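How does a movie get its music?

Have you ever watched a scary movie with the sound turned off? Try it sometime (with a grown-up's okay!). The monster comes down the hall, the door creaks open, and... you kind of want to giggle. Then turn the sound back on and you'll be hiding under a blanket. A lot of that is the music, and the music written for a movie is called the score.

I write about music, and I got so curious about scores that I went to see how one gets made. The movie was a little cartoon called Urska, all about a goat who gets lost in the mountains. The person writing the music was Yanti Liem, and she let me sit in the corner and ask way too many questions.

First I wanted to know when she starts. I figured she'd read the story and write some songs, and then the movie people would draw the pictures to go with them. Nope! Most of the time the movie is nearly done before the composer gets going. (A composer is a person who writes music.) Yanti sat down with the director and they watched the whole thing, stopping all the time to talk. Should there be music when the goat falls in the stream? When should it stop? This is called spotting, which I think is a great word. They ended up with 38 spots that needed music, and each of those pieces is called a cue. Some cues go on for minutes. The shortest one in Urska lasts 2 seconds, and it's just a plucky little plink when the goat sneezes.

Next comes the part I like best, which is finding the tunes. Lots of composers give a character their own tune, and it comes back whenever that character does. The goat's tune is bouncy and goes up at the end, like a question. When she's lost, you hear the same notes played slowly on one cello, and oh boy, I got a lump in my throat! Same tune, totally different feeling. You can try this at home with "Twinkle, Twinkle, Little Star." Hum it fast, then hum it very low and slow, and see if it still sounds like bedtime. 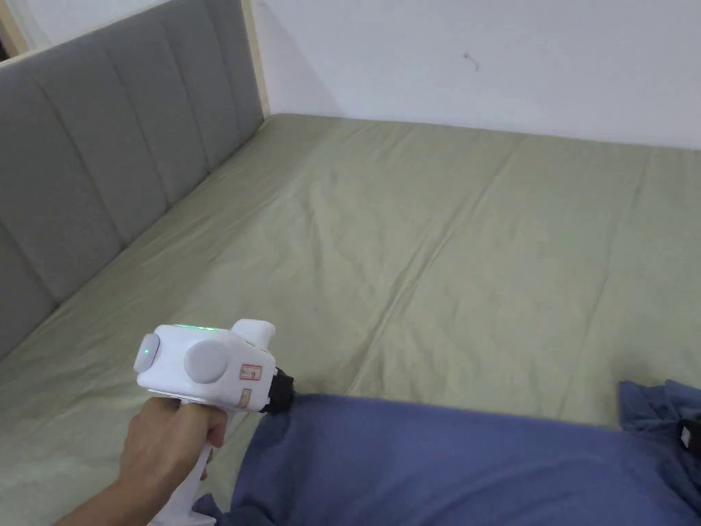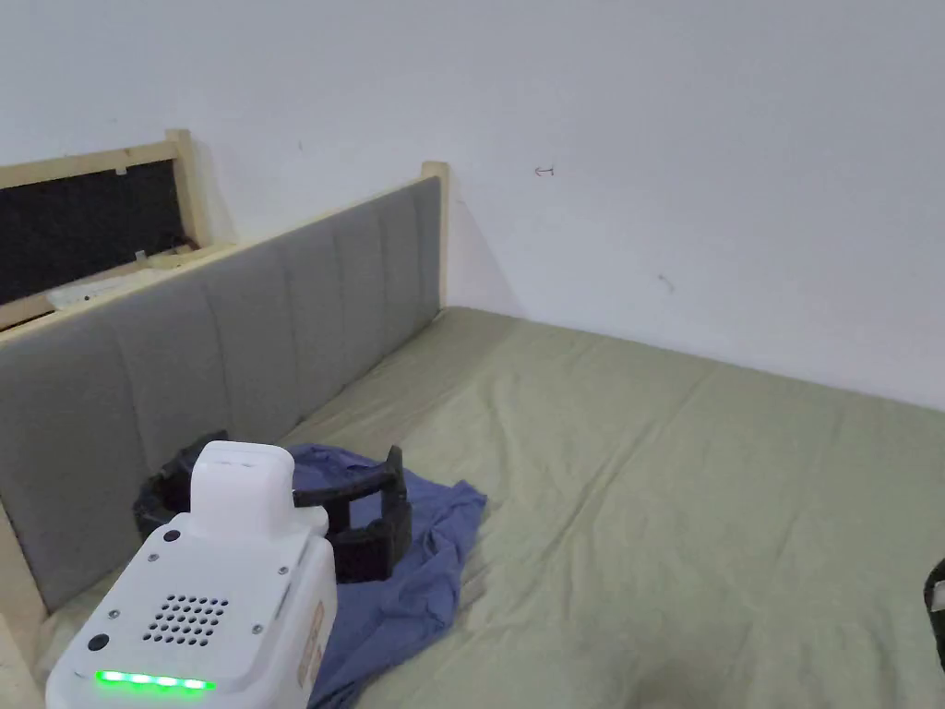
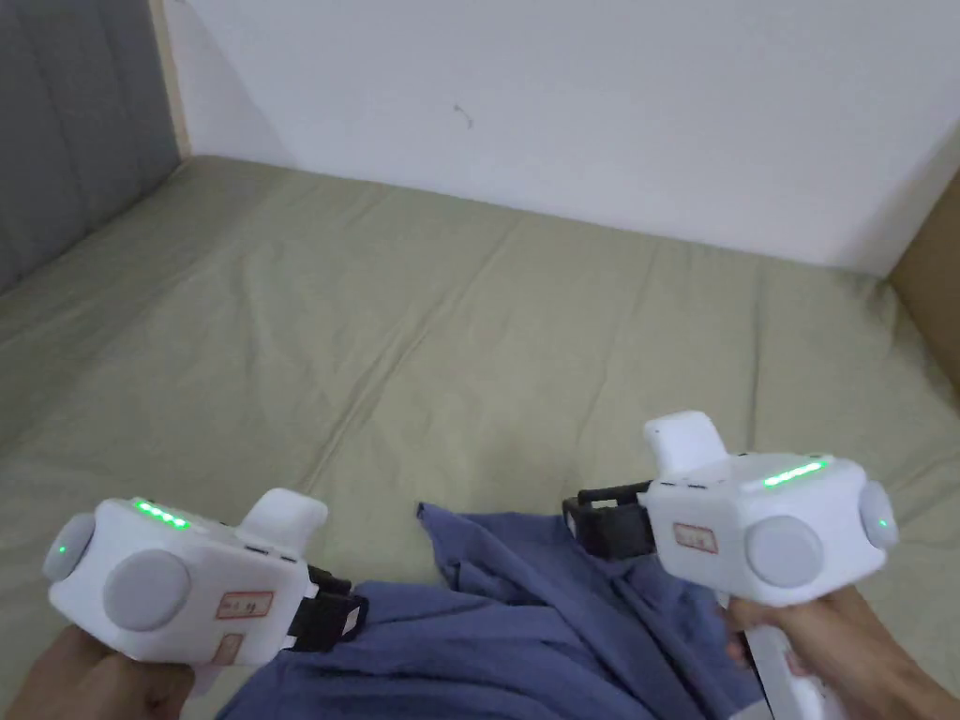 Hidayah Wijaya wrote to me after I first talked about all this and said that I'd left out the click, and that her whole violin section would be lost without it. She said that when they record a cue, every player wears headphones with a steady tick-tick-tick in one ear, so the music lands at exactly the right moment in the movie.

She's right, I did forget it! The click is how 30 people can all hit one big note at the very instant a goat jumps over a log. If the note comes even a tiny bit late, the jump looks silly. So they play it again, and again, until it fits.

After that the music goes to the mixer, who puts it together with the talking and the footsteps and the wind. Sometimes a cue gets turned way down so you can hear the words. Sometimes it gets taken out completely, even when it's lovely. Yanti lost a whole waltz that way. She says she's saving it for another movie.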